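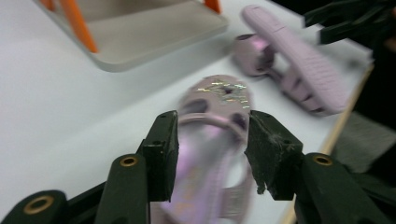
Figure 1. Black gripper jaws around a light pink slide sandal on a white tabletop.

Unit 6. Maps, Boundaries and Recognition
Handout to accompany lectures 11 and 12
Instructor: Ojārs Lepik
Revised 4/15/22

6.1 Scope

This unit deals with how states and other bodies show disputed land and water on maps, and with what legal weight such maps carry. It does not cover the drawing of voting districts inside a state, which belongs to Unit 8. The law of the sea is touched on only in section 6.6. Students who missed Unit 5 should read the notes on statehood first, as the terms "effective control" and "recognition" are used below without being defined again.

6.2 Terms

Delimitation. The choice of a boundary line and its description in words, usually in a treaty. The description may use rivers, ridges, meridians, named points, or a mix of these.

Demarcation. The marking of that line on the ground by posts, cairns, fences or buoys. Demarcation comes after delimitation and may lag it by decades. In some cases it never takes place.

Administration. Upkeep of the line and of the rules for crossing it. Includes repair of markers, clearing of sight lines, and joint inspection.

De facto line. A line that separates areas of control in practice, whether or not either side accepts it as a boundary. Ceasefire lines fall in this class.

De jure line. A line that rests on a legal title. Two states may each claim a different de jure line across the same ground.

Critical date. The date after which acts by the parties will not normally be taken into account by a court deciding title. Maps made after the critical date are treated with caution, especially when made by a party to the dispute.

6.3 Maps as evidence

A map does not create title. The leading statement is in the Frontier Dispute case (Burkina Faso/Mali), decided by a Chamber of the International Court of Justice in 1986. The Chamber held that maps are information, varying in accuracy from case to case, and that of themselves they cannot constitute a territorial title. The exception is a map that expresses the will of the state or states concerned, for example one annexed to a boundary treaty and forming part of it.

It follows that the first question to ask of any map is where it sits in relation to a legal text. Three positions are common:

(a) The map is annexed to a treaty and the treaty says that it is an integral part of the text. Where words and map conflict, look for a clause that says which one prevails. If there is none, the conflict is resolved by the ordinary rules of treaty interpretation.

(b) The map was made by an official body, such as a national survey, but is not tied to a treaty. It may be used to show what the state believed or claimed at the time. It can be damaging to that state if it concedes ground the state now claims.

(c) The map was made by a private publisher. Weight is low in most cases. It rises somewhat when many private maps from different countries agree over a long period, provided that they were not all copied from one source. Copying was common in the nineteenth century and should be checked for.

The contrast case is Temple of Preah Vihear (Cambodia v. Thailand), 1962. The treaty of 1904 said that the boundary in the area would follow the watershed. A map later produced by French officers placed the temple on the Cambodian side, which did not match the watershed as Thailand understood it. The Court found that Siam, as it then was, had received the map, circulated it, and failed to object for many years. Its conduct amounted to acceptance. The map prevailed over the general wording of the treaty.

Read the two cases together. Preah Vihear turns on conduct. A weak map that is accepted in silence may end up stronger than a sound one that is protested at once. Foreign ministries know this and it explains a good deal of their correspondence, including letters of protest over school books, stamps and airline magazines which may look trivial to an outside reader.

6.4 Omission and naming

A map can take a position by leaving something out. The usual forms are:

Absence of a state name, with the land either left blank or absorbed into a neighbor.
Absence of a line, so that two areas appear as one.
Absence of a capital symbol, where the location of the capital is contested.
Use of one name only for a sea, island or region that has two in current use.

In class we will treat omission as a speech act with an author, an audience and a date. Ask who published the map, who was meant to read it, and whether a different edition was issued elsewhere. Publishers with sales in several countries have at times issued regional editions showing different lines. The practice is legal in most places, though in some states it is an offense to import or display a map that departs from the official one.

Omission is not a reliable sign of state policy when the publisher is private. It may reflect a reading of local law, a commercial choice, an old base map, or plain error. The burden is on the person drawing the inference.

On names, note the difference between an endonym (the name used by the people who live in a place) and an exonym (the name used by outsiders). The United Nations Group of Experts on Geographical Names works on standard forms and does not rule on title. Dual naming, with the second name in brackets, does not settle the matter either – the order of the two names is often disputed in turn.

6.5 Disclaimers and line styles

International organizations commonly print a disclaimer stating that the boundaries and names shown do not imply official endorsement or acceptance. The disclaimer protects the publisher. It has no effect on the legal rights of the parties, and a state that objects to the map will usually object to it with or without the disclaimer.

Line style carries meaning but is not uniform across publishers. Solid lines tend to mark settled international boundaries. Dashed lines tend to mark undetermined ones, and dotted lines are often used for ceasefire or control lines. Always check the legend of the sheet in hand. Do not carry the meaning of a style from one publisher to another.

Scale also matters. At 1:100,000 a drawn line 0.5 mm wide covers 50 meters on the ground. On a sheet at 1:1,000,000 the same line covers 500 meters, which is wide enough to hide a village, a crossing point or the full bed of a river. Arguments that rest on the position of a line at small scale should be set aside unless a larger sheet supports them.

6.6 Water boundaries

Rivers. In navigable rivers the usual rule is the thalweg, or main channel of navigation. In other rivers it is often the median line. A treaty may choose either, or one bank. Slow change (accretion) normally moves the boundary with the river. Sudden change (avulsion) normally leaves it where it was.

Lakes. No general rule. Look to the treaty.

Territorial sea. Up to 12 nautical miles from the baseline under the 1982 Convention on the Law of the Sea. Article 15 applies where coasts are opposite or adjacent: failing agreement, neither state may go beyond the median line, subject to historic title or other special circumstances.

6.7 Worked exercise

The exercise concerns two states, Bokov and Sýkora, which share a land boundary 571 km long. A treaty places the northern part of the line on "the crest of the hills" and the southern part on the river Edus. No map was annexed. Fifteen years after signature, the survey office of Sýkora printed a sheet at 1:100,000 that placed the hill town of Zinier in Bokov. The sheet was sent to both governments. Bokov reprinted it. Sýkora used it in its own schools for 40 years and then issued a new edition with Zinier on its own side of the line. Bokov protested in May of that year.

Prepare short written answers on the following points.

1. The status of the first sheet under the approach in Frontier Dispute.
2. The effect of Sýkora's conduct under Preah Vihear, taking account of the fact that Sýkora made the map itself. Consider whether that strengthens or weakens Bokov's case.
3. The likely critical date, with reasons. There are at least two defensible choices.
4. The weight of the new edition.
5. Whether a disclaimer printed on the first sheet would change your answer to point 2.

Maximum 15 lines per point. Cite cases by name and year only. Sketch maps are allowed but must show a scale bar and a legend. Marks are given for the argument and for correct use of the terms in 6.2 – a bare conclusion receives none.

6.8 Reading

Required: Frontier Dispute (Burkina Faso/Mali), Judgment of 1986, the passages on maps. Temple of Preah Vihear, Judgment of 1962 (Merits), with at least one of the dissenting opinions.

Further: the 1982 Convention, Articles 5 to 16. The 1928 Island of Palmas award, for the treatment of maps by a sole arbitrator and for its remarks on official versus private sheets.

Copies of the required passages are in the course folder. Page references in last year's handout were to a different printing and should be ignored. Written answers to 6.7 are collected at the start of lecture 13.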